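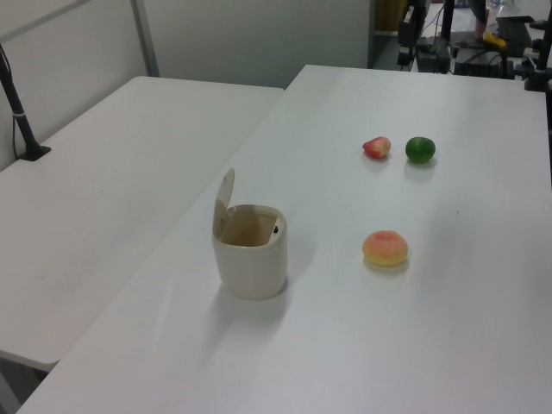 Tag der offenen Tür auf der Sportanlage Truneck

Eingetragen am 2025-09-03

Unsere Tochter spielt seit Juli in der zweiten Mannschaft und trainiert seitdem in Truneck. Bisher kannte ich von der Anlage den Parkplatz, den Zaun und die Rückseite des Vereinsheims. Am Wochenende war das gesamte Gelände zugänglich, einschließlich Technikraum und Geräteschuppen.

Anfahrt mit dem Bus bis Truneck Schleuse, von dort zwölf Minuten zu Fuß entlang des Kanals. Der Weg ist asphaltiert, auf dem letzten Stück jedoch durch Wurzeln angehoben. Mit Kinderwagen geht es, mit dem Rennrad eher nicht. Die Kastanien am Ufer werfen schon Blätter ab, vermutlich Miniermotte.

Die Führung übernahm Remigiusz Szczepańska, im Verein für den Platzbetrieb zuständig. Beginn am Kunstrasenplatz. Der Belag ist mit Sand und Kork verfüllt, das frühere Gummigranulat wurde beim Umbau vollständig entfernt. Kork ist leichter und schwimmt bei Starkregen auf. Am Tor zur Kanalseite sammelt es sich dann in der Rinne und muss von Hand zurückgebracht werden. Nachgefüllt wird vor allem im Elfmeterbereich und an den Eckfahnen. Auf meine Frage nach der Bespielbarkeit bei Frost: Der Platz bleibt offen, solange die Oberfläche nicht vereist ist. Geräumt wird mit Gummilippe, Streusalz ist untersagt.

Der Naturrasenplatz daneben war gesperrt, Nachsaat im Mittelfeld. Die Beregnung läuft über Versenkregner in zwei Kreisen, gesteuert über Bodenfeuchtesensoren der Firma Plandico. Einer der Sensoren liefert offenbar seit dem Frühjahr zu hohe Werte, deshalb bleibt die Nordseite sichtbar trockener. Bis zum Austausch wird dort nach Augenmaß gewässert. Das Wasser kommt aus einer Zisterne, die das Dach des Vereinsheims entwässert. Im August war sie leer, dann wird aus dem Netz nachgespeist.

Im Technikraum hängt die Steuerung der Flutlichtanlage. Umgestellt auf LED, schaltbar in Trainings- und Spielstufe, Abschaltung spätestens um 22 Uhr. Die Masten sind die alten. Die Stufe für Spiele wird selten gebraucht, und beim Training reicht nach meinem Eindruck die niedrigere auch für Torhüterinnen. Der östliche Mast beleuchtet einen Teil der Kleingärten mit, dazu gab es eine Beschwerde im Gemeinderat. Eine Blende ist bestellt.

Die Gemeinderatssache ist überhaupt der Punkt, der mich beschäftigt. Auf der Tagesordnung steht der Antrag, die Anlage an die Betreibergesellschaft Namuvness zu übertragen. Ibsa Berhe aus der Jugendabteilung hatte dazu an der Stellwand im Flur den Entwurf des Nutzungsvertrags ausgehängt, komplett, mit Anlagen. Der Verein behielte die Trainingszeiten unter der Woche, am Sonntag hätte der Betreiber Vorrang. Die Instandhaltung des Kunstrasens ginge auf Namuvness über, die des Naturrasens nicht. Weshalb man beides trennt, geht aus dem Text nicht hervor. Auch eine Regelung für ausgefallene Trainingszeiten habe ich nicht gefunden. Ich werde zur Sitzung gehen – sie ist öffentlich – und danach fragen.

Vorgeführt wurde außerdem der Linienmarkierwagen, Fabrikat Rainer, Nassmarkierung mit Radantrieb. Kinder durften unter Aufsicht eine Linie auf dem Bolzplatz ziehen. Das Ergebnis unserer Jüngsten ist bis zur Hälfte gerade.

Verpflegung: Kaffee, Pflaumenkuchen, Bratwurst, alles zu moderaten Preisen und nur bar. Die Schlange an der Wurst war gegen Mittag lang, beim Kuchen ging es zügig. Der Erlös ist für neue Kleinfeldtore bestimmt, dafür fehlen dem Aushang zufolge noch knapp 400 Euro.

Danach Einlagespiel der Mädchen gegen eine Elternauswahl, verkürzte Spielzeit, 5:2 für die Mädchen. Ich habe auf der linken Seite gespielt und spüre die Wade.

Für Familien, die im Herbst in Truneck anfangen: Stollenschuhe sind auf dem Kunstrasen nicht erlaubt, Nockensohle genügt. Die Umkleiden sind über den Hintereingang zu erreichen, der vordere ist nur bei Heimspielen offen. Fundsachen liegen im Flur rechts neben der Heizung, darunter ein einzelner grüner Torwarthandschuh für links.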